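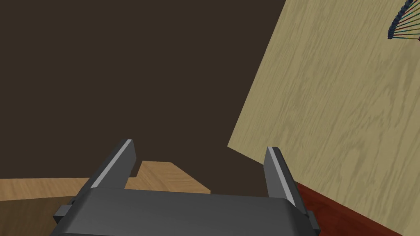 Does it come with the simulator, or do I buy that separately? Tarnus asked under my last post, and it's a fair thing to ask before spending $299. Yes, it's in the box price! The Stokeo demo kit gets you the sim, the recorder and 2 seats, plus 3,173 sample runs to start training on.

I do most of my collecting from the wrist view (gripper right up front, wood surfaces behind it) and I can usually get 20 decent demos done before my coffee's gone. Bad takes? Hit discard and go again.

Ships from Kikdale. Extra seats are sold separately.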